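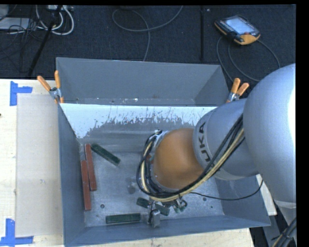

Chapter 7
Sorting Before Counting

I learned to sort at a market stall in Wostside, where my aunt handed me a crate of 700 mixed buttons and walked off. I counted them one at a time and lost my place at 58! What I should have done is group them first. Take the blocks in the gray bin: two long red ones lie along the left wall, touching, with green ones nearby. You could call that a pile, or you could call it reds and greens — and the second way makes your work much lighter. In this chapter we'll sort by color, then by length, then by both at once (my favorite part). Grab a pencil and some scrap paper, and we'll start with the Ruststead tile problem.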